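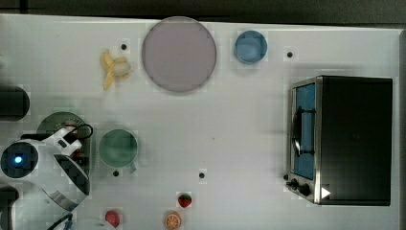
STANDARDS & SAFETY

Kitchen robot labs get a plain-language code of practice

3 min read

14 shares

Small teams teaching robot arms to work around the kitchen finally have a rule book they can read over a cup of tea. Cirnwood, the member network for robotics workshops and teaching labs, released its Benchtop Code in October, and it's a terrific piece of work: 56 pages, free to download, and written so a first-year student can follow it on day one.

The code covers single-arm setups on tables and benches, the sort where an arm shares a white tabletop with a mug, a bowl, some toy fruit and a toaster oven. Setups like that have multiplied in the past few years, and until now most labs have made up their own rules, taped them to a wall and hoped the next intake noticed.

Much of the new document deals with what happens before the arm moves at all. Each session starts with a layout check, where the operator compares the table with a printed plan and signs it off. Anything that isn't on the plan comes off the table. Cables get a whole chapter, and a good one, with advice on leaving enough slack at the wrist for a full turn and keeping the trailing end clear of loose items.

Appliances are treated with similar care. Ovens, kettles and sandwich presses are sorted into "cold props" and "live units". A cold prop has to be unplugged and tagged for the whole session. Live units need 2 people present, one of them with a hand near the stop button, and no surface the gripper touches may go over 80 degrees. Toy food is the recommended starting point for any new task, with real groceries brought in only after the motion has been signed off.

There's also a very welcome section on record keeping. Labs are asked to log near misses as well as actual bumps, in the same short form, and to share them with other members every 2 months. Zurex, which runs training benches for technical colleges, tried the form during the drafting period and has already made it standard at all its sites. Kirkegaard, a maker of gripper pads, has said it will print the code's wear limits on its packaging, so you won't need to go hunting through a manual to know when a pad is due for the bin.

The code is voluntary and doesn't replace workplace safety law or the arm manufacturer's own instructions. Labs can organise a self-assessment through Zuna, Cirnwood's online checklist tool, and display a badge once they've finished. Mobile robots and two-armed rigs are left for a later edition, and feedback on both is open now through the members' page. If you run a bench, even a tiny one in the corner of a classroom, the chapter on layout checks is a great place to start.

6 comments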